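Vesisgate open day: was it worth the drive?

I had been putting off Vesisgate for years. It sits at the end of a long lane behind the ring road, it calls itself a "living centre for shared meals", and the leaflet promised that one visit would change how I thought about lunch. I like lunch as it is. But it was February, it was raining, and the open day was free apart from the parking, so off I went.

The parking was £11. I mention it now because the website doesn't.

Doors opened at ten and the welcome talk began at twenty to eleven. It was given by Chenxi Jia, who spoke well and without notes on the idea behind the place, namely that people eat better when the table has been thought about as carefully as the food. Small plates, short courses, plain surfaces, less noise. There is a method, of course. It is called Pirnosero and it has its own booklet, price not shown. I asked what it had been tested against. The answer went on for some time and took in the history of the village hall, but I didn't hear a test in it.

We were told that 1525 people came through on last year's open day. I would like to see the sheet. The hall where we sat holds perhaps a coach party, and half of us were keeping our coats on.

After the talk we were let loose. The tasting rooms were the best bit, and I'll give credit where it's due: the bread was very good, the soup was hot, and the woman serving it gave sensible answers to sensible questions. I was less taken with the table-setting room, where a lot was said about "calm ground" and "letting the dish speak".

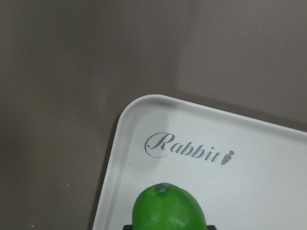 White tray on the plain grey-brown surface, table-setting room.

I can see the sense in not eating off a loud tablecloth. Whether it makes anybody chew more slowly is another matter, and the wall panel claiming so gave no source. Another panel said that families who plate their food in small amounts waste less of it. That may well be true, but in my house the small amounts are followed by second helpings, and then by toast.

Lunch was in the Fluvetti room, a long extension with a low ceiling and a terrible echo. For a centre so keen on quiet, this seems an odd thing to have built. I had the lentil bake, a green salad and a slice of lemon tart that was mostly crust. The tart was the only thing I left. Portions were small, as you'd expect, and there was a polite queue for more, which the leaflet might like to mention.

The afternoon was given over to citrus and sharp flavours, and how a squeeze of something sour lets you use less salt. I have no quarrel with that. My mother did it all her life without a booklet. The session overran badly, and people with trains to catch began drifting off well before the end.
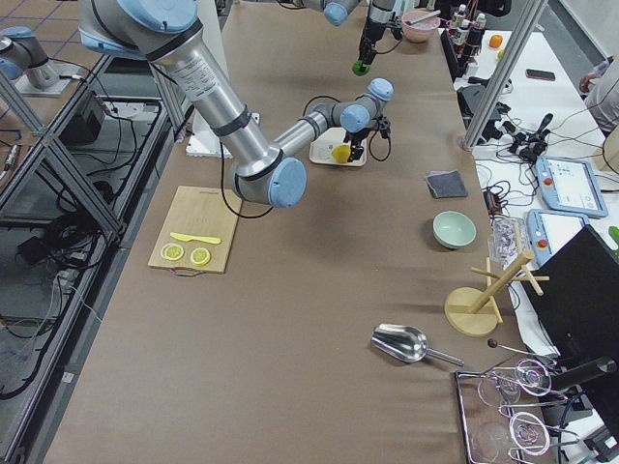
Aiguo Xiao thought I was being too hard on the whole business, and told me so over the tea urn: the salt advice alone had been worth coming for, and if people needed a fancy name for it before they would listen, then let them have the fancy name. I said I might agree if the fancy name were free. We left it there.

There is a shop. There is always a shop. Bowls, linen, a rack of aprons, and a boxed starter set from Shao at £50 which, as far as I could tell from the lid, was two dishes and a folded card. The children's corner was better value and much less solemn, and I would have happily spent longer there than in the main display. 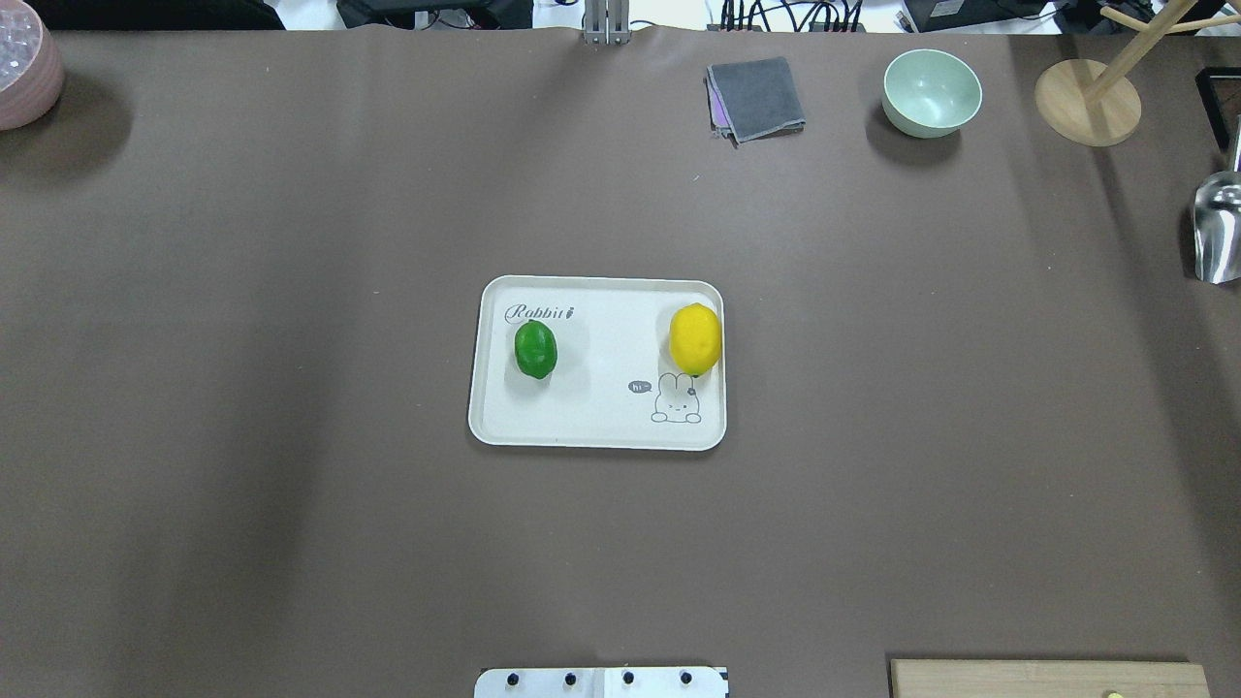
The Rabbit tray, with its cartoon rabbit peeking up from the bottom.

A few practical things. The signs to the toilets send you round the building the wrong way. The upstairs gallery was shut, with no word about when it might reopen. If you are coming by bus, the 478 stops at the top of the lane and the walk down has no pavement, so wear proper shoes — mine are still drying on the boiler. Tea is included, biscuits are not.

Would I go again? For the bread, possibly. I'd skip the talk, take my own sandwiches for the second half of lunch, and park up by the church, where it costs nothing on open days and is only five minutes further.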